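EDAU: The Edau Water District will replace 2,931 residential water meters in the Dubey and Tasum service zones starting in June, after bench tests found that older units were recording less water than customers used.

The district board approved the work on 7th April. The contract went to Sturkov Metering, which submitted the lower of two qualifying bids. The board did not release the contract value, saying that the final price depends on how many meter boxes need repair.

The meters due for replacement are mechanical displacement units with brass bodies. The new ones are ultrasonic and have no moving parts in the flow path. They store hourly readings and send them by radio once a day to collectors mounted on the district's pump stations.

District operations engineer Nisha Pandey told the board that the old meters perform within limits at normal household flow but lose accuracy at low flow, where a worn piston lets water pass without turning the register. Slow toilet leaks and drip irrigation fall into that range.

"A meter that under-reads at low flow hides a leak from us and from the customer," Pandey said. "The bill looks normal, and the water still has to be pumped and treated."

The district pulled 588 meters for testing over the winter. Each was run at three flow rates on the bench at the Tasum yard and compared against a calibrated tank. Meters that failed only at the lowest rate made up the largest group. Units installed on the hillside streets in Dubey, where line pressure is higher and more sediment reaches the service lines, did worse than those on the valley floor.

Crews will begin in Dubey and move to Tasum once the hillside pressure zone is finished. Water will be shut off at each address for up to 30 minutes. Residents do not need to be home unless the meter is inside the building, in which case the district will send a letter with a number to call for an appointment.

A door notice will be left before work starts on each block. The notice lists the old meter number and the replacement number. The final reading from the old meter will be photographed and kept with the account, and customers may ask for a copy if they dispute a bill.

After the shutoff, the district advises running a cold tap at the lowest point in the house until the water is clear and free of air. Faucet screens should be taken off first, rinsed and put back afterward. Water heaters and softeners should not be drawn on until the cold side has been flushed.

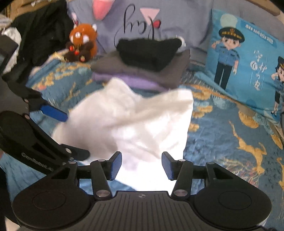
Customers with a private pressure regulator or a fire sprinkler line should tell the district before their block is scheduled. The replacement meters are slightly shorter than the old ones, and the gap is taken up with a spacer on the customer side. On lines with rigid copper close to the box, crews may need to fit a flexible coupling. The district will cover that part.

Bills will be issued on the usual cycle. If both meters were in service during one billing period, the statement will show two lines of consumption, one for each unit. Rates are unchanged, but Pandey said that some accounts will show higher use once low flows are recorded correctly. Customers whose first full bill shows a leak will have 30 days to repair it and apply for an adjustment - proof of repair is required, and only one adjustment is allowed per account.

Residents who do not want a radio meter may request one with the transmitter disabled. Those units will be read by hand, and the board has not yet set a fee for the service. It is expected to take up the question before work moves to Tasum.

The removed meters will be drained, sorted by size and sold as scrap brass. Larger meters serving the school and the commercial buildings on the valley road are not part of the contract.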